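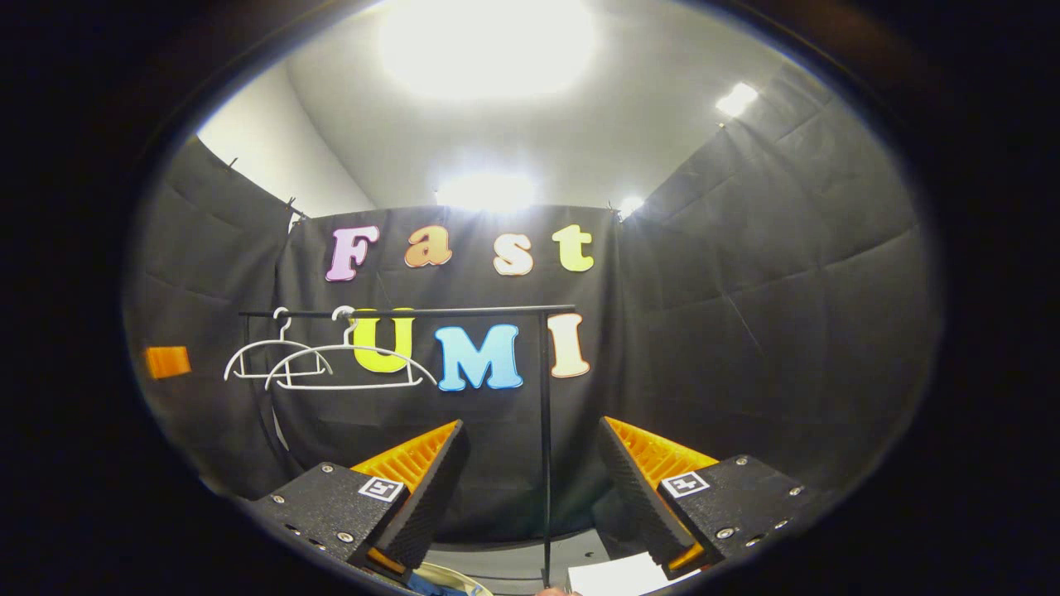

# Booth help: black fabric backdrop, big letters, and a skinny clothes rack

**marlowbee**

Okay, pop-up people, I need opinions. I've got a small booth at an indoor market in September and I keep changing my mind on it. I sell secondhand jackets and a few dresses I've altered myself. My starting point is the one in the photo up top: black fabric clipped along the top, big cut-out letters, and a slim black metal rack with white hangers.

What I like is that the letters do all the shouting. What I don't like is the wrinkles. I have the same kind of fabric at home (bought way too much of it, it's been living under my bed) and mine looks like I slept in it.

So, questions:

- Do you steam your backdrop on site or at home?
- White plastic hangers, yes or no?
- Is one thin rack enough, or does it look sad?

My budget is 200 dollars for everything that isn't clothes. I already own the fabric and a bag of clips.

---

**tinroofvintage**

Steam at home, roll it on a cardboard tube, carry the tube like a baby. Then steam again when it's up. I did one market where I folded it nice and neat into a tote and I had a perfect grid of creases behind me all day long, like a giant road map.

Soft folds are fine by me though. The ones in your picture wouldn't bother me at all. It's hung fabric, it's going to have folds. Sharp creases are the thing people notice.

On the hangers, I'm a no. Get black or get wood. White plastic on a black rack is the first thing my eye goes to, and I want people looking at the clothes.

---

**Peg_and_Hem**

Gonna disagree with tinroof on the hangers! White against black fabric is crisp, and if your letters are bright you've already got a graphic thing going on. That yellow letter behind the hangers looks great with them. Wood would make it all feel like a different shop.

What I WOULD fix is the sizes. The two hanging there don't match, one's smaller, and once you put jackets on them the shoulders will sit at different heights. It makes the whole rail look messy and you'll spend the day fiddling with it. Buy one kind of hanger, all the same, and keep the small ones for kids' stuff.

---

**tinroofvintage**

Matching, yes, agreed. Still not white plastic. I've had adult winter coats slide right off those. A heavy wool coat on a thin plastic hanger starts to droop at the shoulders by lunch and then it looks like it's given up on life.

---

**marlowbee**

Ha, okay. I do have three or four heavy coats. Maybe wood for those and plastic for the dresses? Or is that the worst of both worlds?

---

**Peg_and_Hem**

Worst of both, sorry :) Put the coats on a separate hook or on a dress form if you've got one.

---

**dsombatkul**

Hi all, Daranee Sombatkul here, I do the booth layouts for a little clothing label called Soseo and I've set up more of these than I'd like to admit. A few things from my own mistakes.

**The fabric.** Clips along the top are good, but put clips down the sides as well and pull gently outward. Most of your wrinkles go away without any steam. I also sew a pocket along the bottom and drop a chain in it. Curtain weight chain, cheap stuff. The bottom hem stops flapping every time someone walks by with a stroller.

**The rack.** I'd be careful with thin ones. I can't tell from the photo how the base is built, so I'm talking about thin racks in general, but I had one go over on me with a full load of denim and a customer standing next to it. She was fine and very nice about it. I wasn't fine, I went and sat in the car. Since then I load from the middle out, heavy things over the uprights, and I put a sandbag on each foot with a bit of the backdrop fabric thrown over it so it disappears.

**The letters.** How are you planning to attach yours? That matters more than the color.

---

**marlowbee**

Oh wow, thank you! I was going to use foam board for the letters and, um, double-sided tape?

---

**dsombatkul**

Tape on fabric will hold until the moment you walk away to get a coffee. Either safety pins through a fabric tab glued to the back of each letter, or fishing line from the top bar. Pins are flatter. Fishing line lets the letters swing a bit and throw a shadow, which I happen to love, but some people find it fussy.

---

**quiltbarn_ray**

Sticky-back hook tape works too, if the fabric is a little fuzzy. The rough side grabs right on. Won't work on anything slick. Try a scrap first - mine held foam letters for a two-day show with no pins at all.

I'll be the grump and say don't put letters right behind the hanging clothes. You spend all that time cutting out your name, then you hang a coat in front of the middle of it and now it says something else. One of my neighbors at a craft fair had "BLOOM" on her wall and a long cardigan over the B. All weekend. LOOM. She got a lot of questions about weaving.

---

**Peg_and_Hem**

LOOM!!! I'm crying.

But see, I don't mind a little overlap. With bare hangers like those you see right through to the letter, and even with a dress or two it gives the wall some depth. I'd just keep the *name* high and clear, and let any other big letters be decoration lower down.

---

**quiltbarn_ray**

Fine for a photo. At a market people are walking past at speed with a corn dog in one hand. They read your name or they don't.

---

**tinroofvintage**

With Ray on this one. Name above head height, nothing in front of it, done.

---

**marlowbee**

Okay, so the name goes way up top. I hadn't even thought about the coat problem and I have a very long brown coat that I planned to put right in the center, so thank you Ray, you've saved me from being LOOM.

Next thing - what about the light? My worry with black fabric is that it eats everything and I'll be sitting in a cave. The market hall has overhead lights but I've only been there once and I wasn't paying attention to the ceiling.

---

**dsombatkul**

It does eat light. Two clip-on lamps on the top bar, pointing down at the clothes and not at the wall. If you point them at the wall you light up every wrinkle and every bit of lint. And bring a lint roller! Bring two. Black fabric picks up lint just from being looked at.

Ask the organizer about power before you buy lamps. A lot of inside spots don't have an outlet anywhere near them and they'll charge you extra for one. Rechargeable lamps are okay, but charge them the night before and put them in the bag *with the charger*. I've left the charger on the kitchen counter more than once.

---

**quiltbarn_ray**

Warm bulbs. Cold ones make brown look gray and you've got that brown coat.

---

**tinroofvintage**

Also a mirror. Everyone forgets the mirror! People won't buy a jacket they can't see themselves in, and they'll wander off to find a restroom and then you've got to decide whether to chase them. Lean it or hang it, but tie it to something.

---

**marlowbee**

Mirror! Not on my list at all. Adding it.

Here's my list as of tonight, tell me what's wrong with it:

1. Black fabric, steamed and rolled on a tube
2. Clips for the top and the sides
3. Chain for the bottom hem
4. Foam board letters, name up high, hook tape if the scrap test works, pins if it doesn't
5. One rack, with sandbags
6. 10 matching hangers (color still under discussion, please be kind)
7. Two warm rechargeable lamps and THE CHARGER
8. Mirror and something to tie it with
9. Lint rollers

---

**Peg_and_Hem**

Ten hangers isn't enough! You'll sell something, put out something new, somebody will walk off still holding one. Double it.

And get white. You know you want to.

---

**tinroofvintage**

Not enough, agreed. Not white, for the record.

---

**dsombatkul**

Put everything up once at home first, in the garage or the living room or wherever. Tape out the booth size on the floor and stand outside the tape. My first time I found out I'd left no room for me. I'd filled the entire space with clothes and I spent eight hours standing in the aisle, apologizing to the candle guy.

---

**marlowbee**

Doing that this weekend. My living room is about to be a shop and my roommate hasn't been told yet. I'll post pictures once the fabric's up, and I bought a few white hangers and a few wooden ones so I can try both.

---

**tinroofvintage**

Put the heaviest coat you own on the plastic one and leave it overnight. Then come back and tell Peg.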